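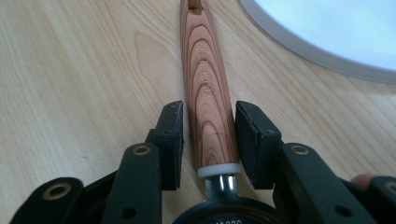
Iolanda Rangel wrote in to ask whether the approach has to start from a full stop every time, and said that on long handles she had been opening the jaws while still moving in. Please start from a stop. Open the jaws fully, bring the pads down on both sides of the handle, and then close. If the jaws are still opening when the pads reach the object, the take is marked for review and usually has to be done again.

The rest of the common questions on the Nindus hand-held gripper rules are below. They apply at both sites, Faveo and Barros.

Who has to follow these rules?
Everyone who records with a hand-held gripper, including visitors and people who only do one shift. Robot arm sessions have their own rules and are not covered on this page.

Where should I grip a long object?
On a tapered wooden handle, grip the wood, with one pad on each side. Do not grip a collar or a metal shank unless the task card says so. Both pads should touch at nearly the same moment. If one pad touches early and pushes the object across the table, open up, back off and come in again. You do not have to throw out the take for that. Leave the second try in.

How hard should I squeeze?
Enough to lift without the object turning in the pads. Long objects tend to swing when gripped far from their balance point, so try a slow lift of an inch or less before you move it anywhere. If it turns, set it down and move your grip toward the heavy end.

Can I use my other hand to help?
No. Keep it off the table and away from the object from the start of the take to the end. You may use it between takes to put things back.

How long should I hold still?
2 seconds at the start and 2 seconds at the end. Count it under your breath. Most rejected takes at Faveo last September were rejected for a missing hold at the end.

How many takes do I do for each object?
5 good ones. Change the starting position of the object between takes. Turning it counts as a change. If you have 3 bad takes in a row, stop and talk to the shift lead before going on.

What has to be cleared off the table?
Personal items, such as phones, badges and drinks. Dishes, stands and other things named on the task card stay where the card puts them. Things that are not on the card but have been on the table since the first take should stay put until the object is finished. Taking them away halfway through makes the set uneven.

Do I have to cover writing on objects?
No. Maker's stamps, engraved marks and printed numbers can stay uncovered. Names, addresses and phone numbers of people cannot. If you are unsure, put the object aside and write it on the shift sheet.

Are tools with blades or points allowed?
Only with the guard on, or with the task card signed by the shift lead. Anything heavy enough to hurt a foot is done sitting down at a table with a raised edge. Barros has two of these tables. Faveo has one, so book it.

When do I clean the pads?
At the start of the shift and after anything oily, sticky or wet. Use a dry cloth first and a damp one only if the dry one did not work. Wait until the pads are dry. Do not sand them or put tape on them. Small scuffs are not a reason to change pads, but a torn edge is.

What do I check before the first take?
Open and close the jaws all the way, slowly. They should move freely and meet evenly. Look for loose plates. Wipe the lens. If the jaws stick, tag the gripper and take another one. Please do not tighten anything yourself.

Where do the takes go?
Into Ciluter, under the number on the task card. The upload starts when you close the session, and you can begin the next object while it runs. If Ciluter shows error 1237, the card number was typed wrong. Fix the number and send it again. Do not record the takes over.

Can I delete a bad take?
No. Mark it as bad and pick a reason from the list. A drop, a slip or a missed grip is a normal result and should be kept under its own label. Delete requests for privacy reasons go to the shift lead the same day.

I think one of the rules is wrong. What do I do?
Follow it for the rest of the shift and write a note on the back of the shift sheet. Notes are read before the next version of this page is put up. The rule on second tries was changed that way.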